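December, gone nine at night

Well, the boiler is still making that noise. I rang Danzer again this morning and got put on hold for 15 minutes with the same bit of guitar music going round and round, and then the line dropped! I made a tea, sulked, and rang again. Second go I got through to a nice enough woman who said somebody could come out from Brasley after lunch, so I cancelled my trip to the shops and sat in with my coat on like a lodger in my own kitchen.

The engineer turned up at twenty past three. Very young, very polite, took his boots off without being asked. He put his ear to the casing and pulled a face, and I knew then it was going to be money. The call-out is £115 before he so much as undoes a screw, and I'd forgotten that, though I suppose it was on the letter. The noise is the pump (I said it was the pump! I said so in the autumn). He bled the two radiators upstairs while he was at it, and a great hiss came out of the one in the box room, and then a dribble of black water all over my good towel. He says the whole system wants flushing and he'd do it before fitting anything new, or the muck will just ruin the next pump as well.

So I asked what a new boiler would come to, just to frighten myself, and he said nearly £2000 for one like mine, more if they move the flue. I laughed a bit too loudly. I'm going to have the pump and the flush and see if we can't get a couple more winters out of the old thing. It's only the same age as the sofa.

The part has to come from Drilldale. Might be a few days. In the meantime I can have heating but not for long stretches, and I'm to turn it off if the banging gets worse, which is a lovely thing to be told as it gets dark. I've got the fan heater down from the loft and it smells of burnt dust, so I had the back door open to let the smell out, and so of course it was colder than when I started. I've moved the tomato seeds off the kitchen windowsill too, they don't want to be sat in that draught.

Walked into Ondilham after he'd gone, mostly to warm up. Posted the gas bill, bought soup and a hot water bottle cover (reduced, it's got owls on it) and came back the long way round.
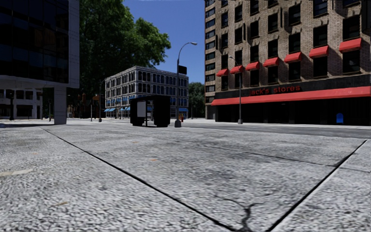
Cracked concrete, bits of orange on it.

Had the soup with the end of the loaf. Ran the heating for an hour from seven and it only banged the once, a big one, right in the middle of the news. The box room radiator is hot all the way to the top now, first time in ages, so he's earned some of his money already. Typical that it's the one room I never sit in.

Must remember to find the boiler booklet before he comes back, he wants the date it was put in. I think it's in the drawer with the takeaway menus. Also ring about the service plan and ask if the flush comes under it. Bed now, two pairs of socks.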